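Teaching by Showing: What a Demonstration Does and Does Not Give You

November -- Handout 3, Robot Learning for Technicians
Course staff, Sturville 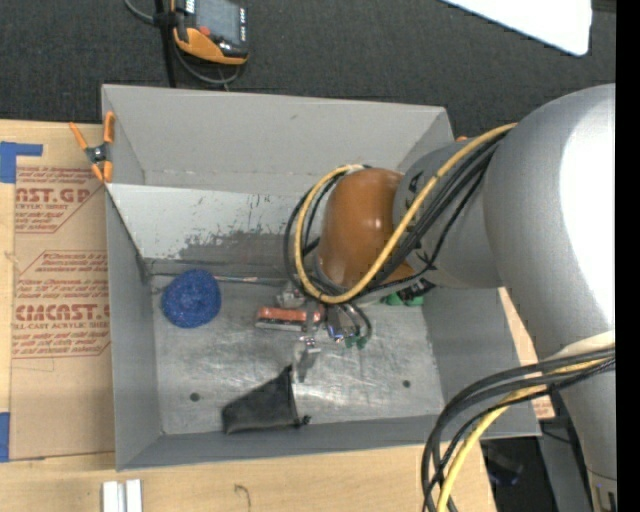 Bin picking cell: arm, gripper and mixed items, including a blue scrubber and a black pouch.

Read this before the lab. The Kavness reader makes teaching by showing sound easy: a person moves the arm by hand, or drives it from a remote, the computer records it, and the robot picks up the skill. I have taught this unit long enough to doubt most of that sentence.

1. Two ways to show

Hand guiding. You hold the arm and push it through the job. You feel the weight and you feel contact, after a fashion. But your own hands and body get into the camera view, and they won't be there when the robot works alone.

Remote control. You stand back and drive. The camera view stays clean, but you lose most of your sense of touch. New drivers hover, stop, back up and try again. All of that goes into the record unless somebody takes it out, and the robot has no way of knowing which parts you were embarrassed by.

2. Why a bin is a hard place to learn

A single block on an open table will flatter any method. A bin has walls. The finger has to get down to the floor without the wrist hitting a side, and an item lying against a wall can be approached from fewer directions. Look at the scrubber in the picture and plan a grasp for it before you come to lab. Then plan one for the pouch. If you wrote the same plan twice, start over.

Look at the cables too. They loop around the wrist and hide part of the gripper from this angle. A camera placed here would miss some of what matters at the moment of contact. Shiny metal floors add glare, and a model may latch onto a bright patch or a scratch that has nothing to do with the task.

3. How many demonstrations?

The Bretell exercise in your packet uses 300 demonstrations. The Munteanu exercise uses 2,000. Students always ask which is enough, and I don't think the question can be answered without knowing how varied they are. A big pile of nearly identical picks teaches one pick. Ask who drove, whether the items were moved between runs, and what was thrown away.

Be careful with success rates as well. A rate from 16 trials, with the items put back by the same person who gave the demonstrations, is thin evidence -- I would not buy a machine on it.

4. For the lab

Record your failed runs and keep them in a separate folder. Write down the starting layout each time. Swap drivers halfway through. When you test, have another group set up the bin while you look away.

Bring a one-page note on one claim in the reader that you don't believe, and say what test would change your mind.

Related handouts
Handout 1: Frames, joints and reach
Handout 2: Grippers and what they drop
Handout 4: Reading a success rate
Lab sheet: Remote driving practice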